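10 de maio de 2024

Mais um dia perdido com as pinças da Draltholm. A da direita voltou a travar a meio do fecho, com a manta lá dentro, e só largou quando desliguei o cabo. O Rutilio diz que é o firmware. O Rutilio diz sempre que é o firmware. No mês passado também era, atualizámos tudo, e a pinça continuou a fazer o mesmo.

O que me incomoda é a parte da segurança. No papel, o motor corta quando a resistência passa do limite. Na prática apertou-me o dedo indicador durante uns segundos bem compridos, e o registo não guardou alarme nenhum. Fiquei com uma marca roxa junto à unha. Escrevi à Charmaine Mnguni a pedir que se parasse até alguém abrir a caixa do sensor. Respondeu que 2 falhas em 485 dobras é um valor aceitável. Aceitável para quem não tem lá o dedo, e as contas dela só incluem as falhas que o próprio sistema reconhece. A de hoje, portanto, não existe.

Acabei por continuar, claro. Fita isolante no cabo, velocidade reduzida, e outra vez a cama de casal, a manta grossa dos desenhos castanhos e dourados, uma pinça em cada mão. Beliscar, levantar, puxar para o meio.

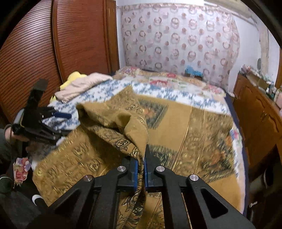
Querem 1056 dobras até agosto, e depois o braço há de fazer isto sozinho em casa das pessoas. Não acredito. Se a pinça não percebe que está a esmagar um dedo, também não vai perceber que há um gato debaixo da colcha. A Lok-yiu riu-se quando lhe disse isto, mas reparei que hoje pôs luvas.

Amanhã vou anotar cada encravamento à mão, com a hora, num caderno meu. E o cabo fica ao alcance do pé.

Pôr gelo no dedo antes de dormir.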